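4.2 What the sorters do now

Before the cell arrived, the returns room at Wokunum's Vindville site had one job title and one job. Play sets came back from rental, somebody tipped them out, and somebody put the right pieces back in the right containers. The title was "sorter." After the cell arrived the title was changed to "cell partner," a term we heard used aloud only by visitors and, once, by a sorter answering the phone.

The cell itself is easy to describe. Two white arms are mounted at the near edge of a white tabletop, enclosed on three sides, and they do the picking. A person loads the table, watches, clears what the arms can't clear, and records each intervention on a tablet. Management's planning document, which we were allowed to read but not to copy, described the person's share as "light oversight." We logged 1,866 sets through the cell during the July observation period, and in 271 of them the oversight involved putting a hand on something.

The interventions were rarely dramatic. Most concerned pieces that had come to rest against a rail or beside another piece of the same color. A smaller group concerned the arms themselves. Both are fed by long purple cables that hang in wide loops, and the sorters had strong views on the loops long before either of us had noticed them. A third group, which the tablet had no category for, was entered as "other" and turned out on interview to mean "it was taking ages."

This last group interested us most. A sorter working by hand sets the pace and can vary it: quickly through the dull sets, slowly through the ones with small parts. A sorter beside the cell inherits a pace. Figure 3 shows the kind of moment at which "other" tended to be entered. The two grippers have come together over the middle of the table, while the orange container stands in the far left corner and two small orange pieces lie loose below the right arm. To an engineer this is a coordination step. To the person at the tablet it is a wait of unknown length, and the pieces are within easy reach.

Figure 3. The cell with both grippers brought together; container at far left.

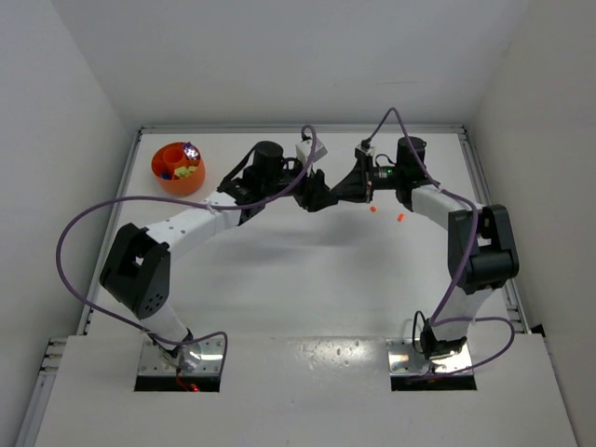 Hongmei Du told us she had learned to keep her hands in her pockets. "I can see where it goes. I've seen where it goes for years. Then I stand there like I'm waiting for a kid to tie his shoes, and if I help, I have to fill in the form."

The form deserves a paragraph of its own. It was added in the second week at the request of the operations office in Skarnard, which wanted to know how often people stepped in. It had eleven fields. Filling it in took longer than most of the interventions it recorded, and the sorters responded as anyone would, by intervening less and looking at the ceiling more. The office read the falling count as evidence that the cell was improving. It may have been. Our own notes cannot separate the two effects, and we would be suspicious of anyone whose notes could. When the form was cut to two fields, the count rose again, and a meeting was called about the decline in performance.

4.3 Judgment moves, and nobody budgets for it

Several earlier accounts of small-parts automation predict that routine handling goes to the machine and judgment stays with the worker. At Vindville the judgment did stay with the workers, although it moved to an earlier point in the day. Sorters had begun to arrange the table in ways that they believed the arms preferred. Large round things went toward one corner. Blocks were tipped out on the opposite side, so that each arm had something to do and the two of them met less often. None of this was in the training, which covered the stop button, the tablet, and the correct footwear.

We came to call it staging. It is skilled work, and it is hard to see, as it is finished before anything that looks like automation begins. The supervisor's dashboard starts its clock when the arms first move. By that measure a well-staged table and a carelessly loaded one differ only in how clever the machine appears.

The sorters did not agree on method. Some held that blocks should be heaped, on the theory that the gripper would find something in a heap whatever it did. Others spread them out. A minority view, argued with real heat over lunch, was that the first piece should always be placed away from the rest "to give it confidence." We found no support for this in our data, and we report it because two of the people who held it had the lowest intervention rates in the room. They were also the two who had been there longest, and they may simply have been good at their jobs.

Figure 4 shows the table with the work divided between the arms. The left gripper is at an orange ball near the back corner, and the right gripper is beside a small heap of blue blocks with a few orange and blue fragments close by. The broad white area between the arms is clear. Sorters called this area "the lawn," and keeping off it was the nearest thing the room had to a rule.

Figure 4. Ball on the left, blocks on the right. 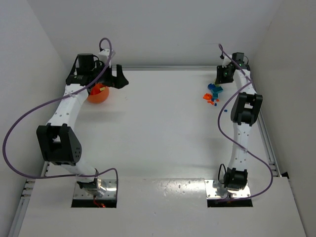 Surely, one reader of an early draft objected, staging is a temporary patch, and a better controller would make it unnecessary. We accept the possibility. We would add that the same was said of the Begay bagging line installed next door, where people have been straightening bags by hand ever since and are now listed in the maintenance budget.

The question of credit came up in every interview. Under the old arrangement each sorter had a daily target of 300 containers, and a good day belonged to the person who had it. The cell has a target too, but a good day belongs to the cell, and a bad one is discussed with whoever was standing next to it. Three sorters asked us independently whether our paper would say who had set up the table. Their names are withheld under the terms of our site agreement, so it can't. The staging was theirs, and the training manual, reissued on 2020-12-16, has a new page on it, with the heading "How the Cell Organizes Its Workspace."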